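Finding the Cause of a Bottle That Slips During a Pour

Start with the log and leave the arm alone. Most people reach for the grip force setting as soon as a bottle drops, and then they can't tell what the fault was. If you have already changed the force, put it back to where it was when the slip happened.

These steps are for a two-arm bench setup where one arm lifts a bottle and pours into a cup. We run it with the Okow gripper driver and the Zenda task runner, but the checks are the same on other software. You will need a kitchen scale, a dry cloth, a roll of masking tape and someone at the stop button.

Before you touch anything

Press the stop and wait for both arms to hold still. Stopping does not release the grippers on our setup, so a held bottle stays held. Check yours with an empty bottle before you count on it. Wipe up any water, then look at the connectors and the lowest joint housings. If water got into a connector, cut power and leave the arm off until the plug has been opened and dried.

Use water only for these tests, and never more than the weight limit written in the task file. Ours is 485 grams, bottle included.

Step 1. Read the finger position

Open the gripper log for the failed run and find the moment of closing. Compare the final finger position with a good run. If the fingers closed further than usual, they probably caught the bottle too high, where it narrows. If they stopped early, something was in the way or the bottle went in crooked. If the two runs match, go to Step 3.

Step 2. Check the grip height

Put a strip of tape around the bottle at the height where the fingers should close. Run the pick at low speed and pause it once the bottle is clear of the table. The fingers should sit on the straight part of the body, one on each side.
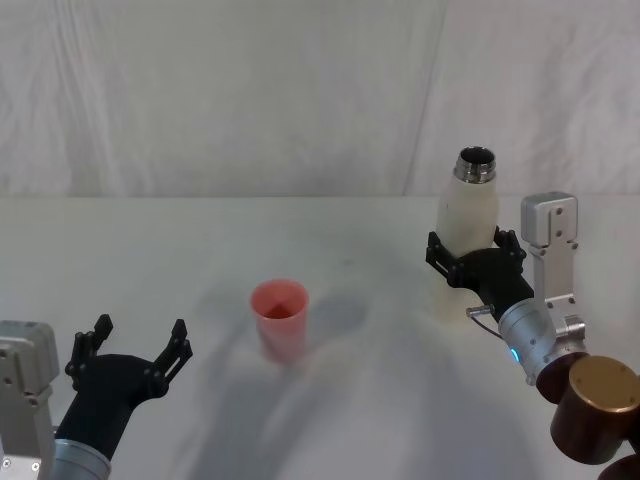

Right gripper closed around the middle of the bottle, cap off, with the cup standing clear of both arms.

If the fingers are off the tape, correct the pick height in the task file and repeat. Ours was 6 mm too high after Rocío Barrios swapped the bottle for a taller one and the old value stayed in the file.

Step 3. Clean the contact surfaces

Wipe the bottle and the inside of both fingers with the dry cloth. A smooth coated bottle gets slick with very little moisture on it, and a cold one picks up moisture from the air. Let it reach room temperature before the next run.

Step 4. Test the tilt with no cup under it

Take the cup away. Run the tilt with an empty bottle, then with a third of the water, then with the full test amount. Mark the bottle at the edge of one finger before each tilt and see if the mark has moved afterward. A bottle that rotates in the grip will drop sooner or later, even if it comes back upright this time.

Step 5. Now change the force

Raise it one step at a time and repeat Step 4 after each change. We went from 17 to 24 on the Okow scale – your numbers will differ. Stop if the bottle wall starts to give or the gripper reports an overcurrent warning.

Step 6. Add a slip check

In the task file, compare finger position before the tilt and during it. If it changes by more than your limit, have the arm bring the bottle upright and hold. Don't let it open the gripper. Our first version did, and it dropped a full bottle next to the Carvalho power supply. The supply now sits on a shelf behind the bench.

Put the cup back only after ten clean tilts in a row. Write the final force, pick height and bottle type on the same line of the run sheet, and change all of them together the next time the bottle is swapped.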